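Can a machine cook my breakfast yet?

My neighbor asked me this again last week, and I promised her I will write something serious instead of making a face. So I start with the chore I know best, which is steamed buns.
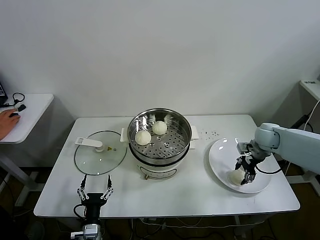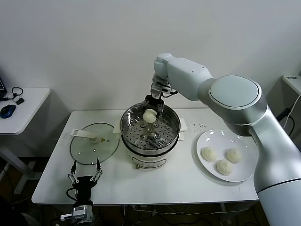
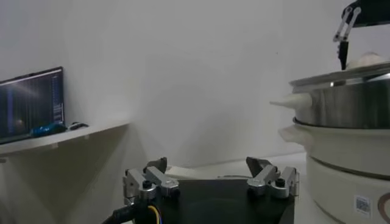 Steamer, buns, two grippers.

Jidutcombe, 3 October 2020

I steam buns two times a week, and I never thought of it as difficult. You take the lid off, you put the buns in with some space between them, you put the lid back. My daughter could do it when she was small. But when I try to write it down for a machine, it becomes long. A bun is soft and has no handle. If you squeeze too much, the pleats are ruined, and if you squeeze too little, it falls. Then the lid is glass, smooth and round, and it wants a completely different kind of holding.

A company called Skurkero sells a kitchen arm by the name of Tan. I read the whole manual, 64 pages, at the library in Stillby. It can move buns between a plate and a pot, and I believe this. What I did not find is a page about steam, or about a bun which sticks to the metal. In my kitchen this is half of the job.

Sandra Bloxham, who baked in our town for 49 years, is more patient than me. She wrote to me in February that her first oven also could not be trusted, and she had to stand beside it all night. She would buy an arm if it could fill 230 buns before the shop opens and clean the trays after.

For me the answer today is that it can do one step, if a person has prepared the table. Wiping up the crumbs I would still do myself. Next time I want to write about folding towels, because two readers asked for it.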